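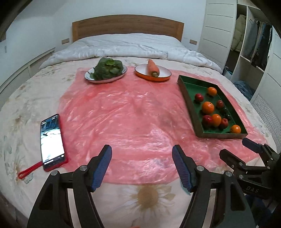 Publish the Geraghty review, all of it

Commercial confidence. Two words, and the whole chamber goes quiet. I have sat in the public seats at Clusen often enough now to know when they're coming. A question gets asked, something simple, what did we pay, what did we get, and there's a bit of a shuffle at the top table, somebody leans over to the legal officer, and out it comes. Commercial confidence. Next item.

Last Tuesday they used it for the Liltex contract again. For those who've missed it: Liltex runs our parking, our permits and, since the renewal, the enforcement side too, meaning the letters, the fines, the people who come to the door. The renewal was signed in July. It never went to full council. It was done under delegated powers, by an officer, in the recess, and members were told afterwards in a note. A note!

Then complaints. Fines sent to people who'd sold the car. Fines to people with a valid permit in the window. Enough of them that the council hired Geraghty to look into how the contract was let and how it was being run. Good. Quite right. We paid for that review, it was finished months ago, and we still haven't read a line of it.

I want to be fair about the argument on the other side because there is one. Firms that bid for public work hand over things they wouldn't hand to a rival. How they price a job. What they pay for software. If every figure went straight on the website, the next bidder would simply read it and knock a bit off, and after a while you'd have fewer bidders and worse ones. I accept that. I would black out those pages myself.

But look at what is being held back. The review isn't a bid. It was written by a third party, for the council, about the council. Did officers have the power to sign? Was anyone else asked to tender? Who checked the fines before they went out? None of that is a trade secret of Liltex's. It belongs to us. If a private firm happens to come out badly in it, well, embarrassment isn't a commercial interest, or it shouldn't be.

And the power itself, the delegated one. I've read the scheme of delegation, which I don't recommend. It lets an officer extend a contract "on substantially the same terms". Adding enforcement is the same terms? You hire someone to paint your fence and come home to find they've been given the house keys, same terms. There may be a clever legal answer. I'd like to see it written down, and I suspect that it's written down in the review, one way or the other.

What we got when we asked was the bundle. Some of you will have seen it online. A request went in under the information rules, the council took its time, then took extra time, and then released 3030 pages in one go on a Friday evening. I sat up with it. Meeting invitations. The same email chain over and over, each copy with one more "thanks" on top. Car park plans. Page after page of solid black. The review was listed in the index with "withheld" next to it and nothing else, no section, no reasons, no public interest test that I could find.

That is a way of saying no while looking as if you've said yes. It works, too. People see the page count and think, fair enough, they've coughed up. Reporters, where there still are any, have an afternoon to spare at best. The thing you asked for is the one thing missing and it takes you a weekend to be certain it's missing.
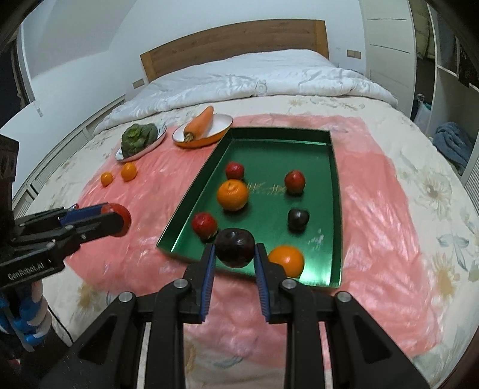
Fruit in a green tray, on a floral bedspread.

Now, scrutiny. We have a scrutiny panel. It has powers on paper, it can call officers in, it can ask for documents. It asked for the review. It was told members could read it in a locked room, no phones, no notes, and could not discuss the contents in open session. So they went, to be fair to them most did, and they came out and sat through a public meeting on the contract unable to say what they knew. I've never seen anything so daft. One side of the table asking questions it already had the answers to, the other side declining to give them, and the public watching both.

Scrutiny in secret has its uses, for a child's care file or a police matter. Parking contracts? No. If the panel can't tell us what it found, then we can't judge the council and we can't judge the panel either. We are left with trust, and trust is what the row was about in the first place.

Somebody will say this is small beer. Nationally there are bigger fights over papers, ministers and so on, and grander buildings to have them in. Yes. But the habit is the same habit, and it gets learned down here. The officer who finds that nobody minds a contract signed in the recess will sign the next one in the recess. The councillor who gets used to the locked room goes on to higher things and takes the locked room along. And a wrong fine is not small to the person who opens it. It's the food shop, that week.

There's also Doninura, over the hill. Same sort of contract, same sort of trouble, and they published. Whole report, firm's prices blacked out, a page and a half of it I think, everything else there to read. The sky stayed up. There was a nasty meeting, there were apologies, some fines were paid back, and last I heard they had no difficulty at all finding firms to bid next time round. I don't hold Doninura up as paradise, their bins are a disgrace. But they managed this.

Our lot say Doninura took a different legal view. Then show us ours. The advice gets mentioned whenever it's useful ("we are advised that") and becomes privileged the moment anyone asks what it says. You can't wave a document about as a shield and then say it's too private to look at. Well, you can, they do it monthly.

The public question slot is 2 minutes. It used to be longer. In that time you have to state your name, read the question exactly as submitted, and sit down, and there's no follow up unless the chair feels generous. I timed the reply I got and it was shorter than the question. The petition route needs 1000 signatures for a debate, and we have them, handed in, checked against the register, and the debate has been "scheduled in due course". I have been in due course for a while now. It's draughty.

What I'd like, then. Publish the review within 30 days, with Liltex's own prices taken out and a reason given next to every other deletion. Let the panel members speak freely about what they read. Change the scheme so that nothing which adds a new service to a contract can be signed by an officer alone, recess or no recess, if it's urgent then call people back, they live ten minutes away. And hold the debate that people signed for, in the evening, when they can come.

I don't know what's in the review. It might clear everyone. It may be that the officer was within the rules, that Liltex got a rotten set of records from the council and did it's best with them, and that the wrong fines were bad luck and a bad database. If so I'll write that here and I'll say sorry where it's owed. I'd be pleased, frankly, I have to live in the place.

But I can't say it on the strength of a nod from someone who's been in the locked room. Neither should any councillor be asking me to. The next full meeting has the contract down as item nine, after the allotment rents, and it's marked for noting only. Go if you can. Put your question in before noon the day before or they won't take it, and keep a copy of what you send, mine went missing teh first time.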